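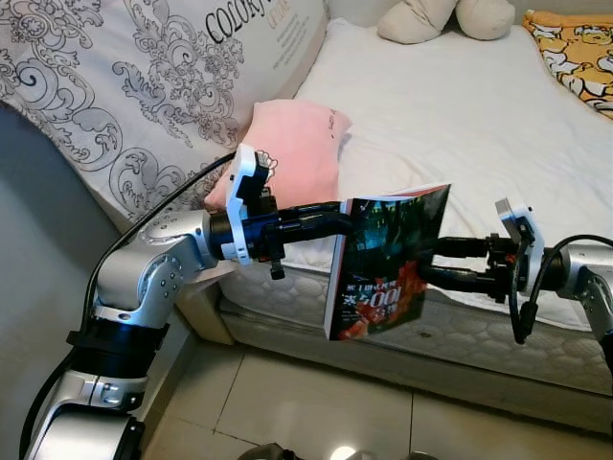
Home | About | Archive | Books | Contact

Clearing off the bed

Filed under: Home, Small jobs

The bed in the spare room has been a shelf since January. Things get put down there on the way to somewhere else and they stay. I gave myself 20 minutes this morning and it took most of an hour.

Paperbacks were the bulk of it. I own more than 200 and the bookcase was full a long time ago. The one with the big 100 on its dark teal cover goes back to Xuân Phí, who has been asking for it. I can't read a word of the Chinese, but I liked the night scene on the front enough to keep it too long.

Next were the loose prints. They curl if they're left out, so I put them under a dictionary for a few days and then into a box. 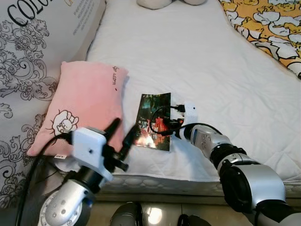 One of the prints, on the mattress next to the pink pillow.

The pillows are staying. The pink one has a cartoon face on it and doesn't match the big white one with the black and grey swirls, and I don't mind. Vilém says a spare bed needs two plain pillows and nothing else. He can bring his own.

Still to do: wash the mattress cover, find the other fitted sheet, and take six books to the swap shelf at Procházka before it closes at 4.

Print this post | E-mail this post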